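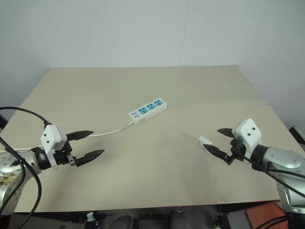

Weiße Steckdosenleiste mit drei hellblauen Steckfeldern auf einer hellen Tischplatte.

Gemeinde Plerside beschließt neue Regeln für Strom in Vereins- und Gemeinschaftsräumen

Plerside, Dezember 2021. Der Gemeinderat von Plerside hat in seiner letzten Sitzung des Jahres eine überarbeitete Nutzungsordnung für die kommunalen Gemeinschaftsräume verabschiedet. Sie gilt für sämtliche Räume, die die Gemeinde an Vereine, Kursgruppen und Privatpersonen überlässt, und ersetzt die bisherige Fassung vollständig. Kern der Neuregelung ist die Abrechnung des Stromverbrauchs, der bislang pauschal in der Raummiete enthalten war.

Anlass für die Überarbeitung war die Jahresabrechnung des Bürgerhauses Flundwood. Dort lag der Verbrauch um 2735 Kilowattstunden über dem Ansatz im Haushaltsplan. Nach Angaben der Verwaltung geht der Mehrverbrauch überwiegend auf elektrische Zusatzheizungen und Warmhaltegeräte zurück, die bei Abendveranstaltungen betrieben wurden. Die Beleuchtung und die Lüftungsanlage blieben im Rahmen der Planung.

Künftig ist in jeder Überlassung ein Freikontingent enthalten. Eingetragene Vereine mit Sitz in der Gemeinde erhalten 300 Kilowattstunden im Jahr ohne gesonderte Berechnung. Darüber hinausgehende Mengen werden zum jeweils gültigen Bezugspreis der Gemeinde weitergegeben; ein Aufschlag wird nicht erhoben. Für einmalige private Nutzungen bleibt es bei einer Pauschale, deren Höhe sich nach der Größe des Raumes richtet.

„Die Vereine haben in der Anhörung deutlich gemacht, dass sie planbare Kosten brauchen“, erklärte die Leiterin des Liegenschaftsamtes, Sumeya Hadgu. „Mit dem Kontingent kommt die große Mehrheit der Gruppen ohne Nachzahlung durch das Jahr.“ Die Zählerstände werden jeweils im Juni und zum Jahresende abgelesen und den Nutzern schriftlich mitgeteilt.

Neu gefasst wurden auch die Bestimmungen über mitgebrachte elektrische Geräte. Mehrfachsteckdosen dürfen nicht hintereinandergeschaltet werden. Geräte mit einer Leistung von mehr als 2000 Watt sind vor der Veranstaltung anzumelden und ausschließlich an den fest installierten Wandsteckdosen zu betreiben. Heizlüfter und Heizstrahler sind in allen Räumen untersagt. Leitungen sind so zu verlegen, dass Fluchtwege und Durchgänge frei bleiben. Reiseadapter und Zwischenstecker sind nach jeder Nutzung zu entfernen — dies gilt ausdrücklich auch für Dauernutzer mit eigenem Schrank oder Lagerraum. 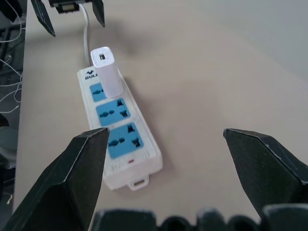 Zustimmung und Kritik im Rat

Der Beschluss fiel mit deutlicher Mehrheit. Ratsmitglied Mihret Sisay begrüßte die Trennung von Miete und Verbrauch, bemängelte jedoch, dass für das Vereinsheim im Ortsteil Drasby noch kein eigener Zähler vorhanden sei. Eine gerechte Zuordnung sei dort vorerst nicht möglich. Die Verwaltung sagte zu, den Einbau im ersten Halbjahr zu veranlassen. Bis dahin wird in Drasby weiterhin nach der bisherigen Pauschale abgerechnet.

Ein Antrag, das Freikontingent für Jugendgruppen zu verdoppeln, wurde in den Sozialausschuss verwiesen. Er soll dort gemeinsam mit der Förderrichtlinie für die Jugendarbeit beraten werden.

Übergangsfrist und Auskünfte

Von der Neuregelung betroffen sind 31 Dauernutzungsverträge. Die Vertragspartner erhalten in den kommenden Wochen eine Änderungsvereinbarung, die unterzeichnet an das Liegenschaftsamt zurückzusenden ist. Bereits bestätigte Einzeltermine werden nach der alten Ordnung abgewickelt.

Für die Säle in Debnath gelten zusätzlich die Auflagen der dortigen Hausordnung, die unverändert bestehen bleibt. Der vollständige Text der Nutzungsordnung liegt im Rathaus während der allgemeinen Öffnungszeiten zur Einsichtnahme aus. Fragen zu bestehenden Verträgen beantwortet das Liegenschaftsamt — nach Möglichkeit bitte schriftlich und unter Angabe der Vertragsnummer.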